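Dolcombe Robotics Club: Student Guide for the Wasard Arm
Section 14. Key Ring Task, Setting Up and First Grip 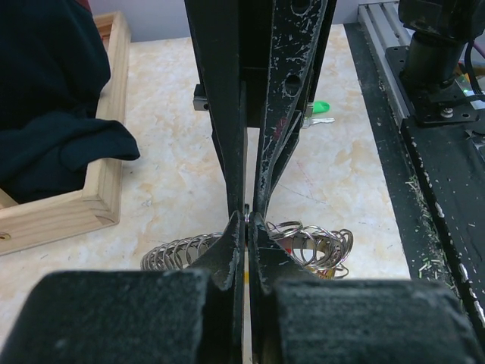
Fig. 34. Fingertips closed on a thin metal edge, seen from the wrist camera.

Before you start, read Section 2 about the emergency stop. Two students must be present, one at the computer and one beside the arm.

1. Switch on the controller and wait until the arm finishes its self-test.

2. Put the split rings on the table in two groups. Keep the small ones in a row and let the bigger ones lie free. Place the key with the green head behind them.

3. Open the wrist camera view in the Berge program. Both fingertips must be visible and also the rings behind them.

4. Set the speed to 14 percent. Do not change it during the first grip.

5. Lower the open fingers over one ring. Stop when the tips are at the height of the metal edge.

6. Close in small steps. Set the force limit to 200 on the slider, and never higher for this task.

7. Lift slowly, then hold for five seconds.

Note: The tips are narrow. If the ring turns between them, open, go back to step 5 and take it closer to the middle.

Note: Scratches on the fingers are no problem. A bent tip is a problem, please report it to the teacher.

CAUTION: Keep hands away from the fingers when the motors are on. To move a ring by hand, press Pause first.

Write each try in the Urdale log sheet, also the failed ones. Continue with Section 15, Opening the Split Ring.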